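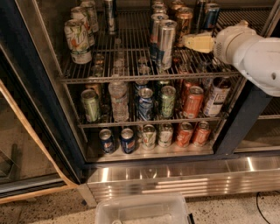

Cenov Open Day: we look for participants and for day helpers

Location: Cenov workshop, Rarasley (ground floor, entrance from the yard)
Month: November
Type: two groups. Participants (one visit, with a small payment) and day helpers (paid, short contract)
Contact: Ildikó Balogh, visits and open days

Who we are

Cenov is a small company which teaches robot arms to do work in shops and canteens. We are in Rarasley since the old Guerra bakery moved out of the building, and some of our neighbours still come to the door and ask for bread. Our team comes from several countries and we speak English together, each of us with a different accent. Please do not worry about yours.

Most of our work this year is with drinks refrigerators. An arm must reach between the shelves, take one can and leave the other cans standing. For a person it is a very small task. For us it has filled the greater part of two years, and we would now like to show it to people who do not work with robots, and to hear what they think when they stand next to it.

In November we open the workshop for one day. We expect 300 visitors during the day, in small groups. Before the doors open to everybody, we will hold a longer morning session with invited participants. This call is for both parts.

Part one: participants for the morning session

We look for people who know refrigerators and shelves from their own work. You may be a shop assistant, a canteen worker, a night porter who fills the drinks cabinet, a person who drives the delivery van, or you may run your own kiosk. We will also be happy to receive people who have retired from this kind of work.

What you will do:

You will arrive at 8:30 and have coffee with us. Yurii Shevchuk, who leads the demonstration, will explain the safety rules and show you where to stand.

You will watch the arm working at the refrigerator. The cabinet has three levels and the cans on them are of different heights and widths, soft drinks together with the tall slim kind. After a first round you may ask for another order of the cans, and we will change it for you. If you think your own way of filling the shelf is more difficult than ours, please tell us, we want to try it.

You will then guide an arm yourself for a short time, with one of our operators beside you. No experience is needed. If you prefer only to watch, that is also completely fine.

At the end Neusa Lacerda will have a conversation with you in a group of 6 persons. She will ask what looked useful, what looked strange, and what would make you angry if such a machine stood in your own workplace. We ask you to be open with her. At our last visit day the most valuable remark came from a lady who said that the arm was standing exactly where she would have to put her trolley. We have changed the position of the base after this remark.

The morning session finishes at 12:15. There is a warm lunch afterwards, and you can stay for the open day if you like.

What you receive:

A payment of 117 for the morning, in the local currency, transferred after the session. Your travel by bus or train is paid in addition if you bring the tickets. Lunch is included. Please write to us beforehand about allergies.

What we ask from you:

You are 18 years old or more.
You have worked with shelves, refrigerators or stock for at least one year, now or in the past.
You can stand for forty minutes. Chairs are available, and if you cannot stand for this time please write to us anyway and we will arrange a seated place with a good view.
You can follow a conversation in simple English. Aparecida Brito can help in Portuguese and Ildikó in Hungarian.
You do not work for a company that makes robots.

We record sound during the conversation and we make notes during the demonstration. We will send you a consent form together with the invitation, and you can say no to the recording and still take part. Your employer will not learn from us that you were here or what you said.

Part two: day helpers for the open day

For the afternoon we need helpers who receive the visitors and keep the demonstrations running. This is paid work with a contract for two days: one training day and the open day itself. The total pay for both days is 1,034 before tax, also in the local currency. The training takes place in the week before the open day, from 9:00 to 17:00. On the open day you start at 11:00 and finish at 20:00, with two breaks and a meal.

There are three kinds of places.

Door and cloakroom. You welcome people, give them their visitor badge, and send the groups in at the right time. You should be friendly and calm, also when there is a queue in the yard and it rains.

Group guide. You take a group through the workshop, from the meeting room to the refrigerator station and then to the table where the grippers are laid out for touching. You will receive a text in advance, but you do not have to learn it by heart. We prefer that you say it in your own words, provided that the safety part stays complete. Visitors like to ask if the robot is going to take somebody's job. We do not have a prepared answer for this and we do not want you to give one on our behalf. You may say what you think, or you may bring the person to Ju-won Pyo, who is always glad to discuss it at length.

Station assistant. You work next to the operator. Between the groups you put the cans back to their starting places according to the plan on the wall, you wipe the shelves and the glass door, and you check that cables lie where they should lie. During the demonstration you stand on the operator's left side and watch the visitors, so that the operator can watch the arm. It is the most responsible of the three places and we will choose for it people who are tidy by nature. The drinks are used for the demonstrations only. Visitors and helpers have their own drinks in the meeting room.

For all helpers:

You must attend the full training day. We cannot make an exception here, also for people who have worked with robots before.
Closed shoes, long hair tied, no loose scarves or long necklaces near the stations.
English on a conversational level. Any other language is welcome, and please mention it in your letter.
Students may apply. If you need a paper for your school or university, we will write it.

About the visit itself

We are often asked what there is to see, so I describe the day shortly. The groups enter every twenty minutes. At the refrigerator station the operator opens the glass door, and the arm reaches in from the side with its gripper, over the shelf and towards the cans. Visitors may choose which can. Sometimes the arm takes it well, sometimes it pushes the neighbour, and then the operator stops and explains what happened. We do not hide the mistakes and we do not show a film in place of the real work.

After this comes the planning software Ditis, which our team uses to prepare the order of movements. It is shown on a large screen, and children usually like it more than the arm itself. The last stop is the table with the grippers, old and new, where everybody can press, pull and turn them. Some have been broken by visitors before and we have repaired them, so please do not be too careful.

The workshop is on one level, and a wheelchair can pass everywhere except to the gallery. There is a quiet room beside the entrance. Dogs cannot enter the demonstration area, apart from assistance dogs.

How to apply

Please send a short letter in English to Ildikó Balogh through the contact form on our website. Choose "Open day, participant" or "Open day, helper" in the subject line. One page is enough. A photograph is not needed and we ask you not to send one.

Participants: tell us where you work or have worked, and which drinks cabinet or shelf you know best. If there is one product that always falls over, we would like to know which.

Helpers: tell us which of the three places you prefer and if you could also accept another one. Add a short CV. A job in a café, at a market or at a sports club is a good preparation, so please include it.

We answer every letter, normally inside ten working days. With helpers we will have a telephone talk of fifteen minutes. Participants do not have an interview. If more people apply than we have seats, we will try to make a mixed group with different kinds of workplaces, and the others will be offered a reserved time in the afternoon.

For questions about safety or about access to the building, please write "for Yurii" in the first line of your message and it will be passed to him. The telephone in the workshop is answered from 10:00 to 15:00, but when an arm is running we let it ring, so kindly try again later.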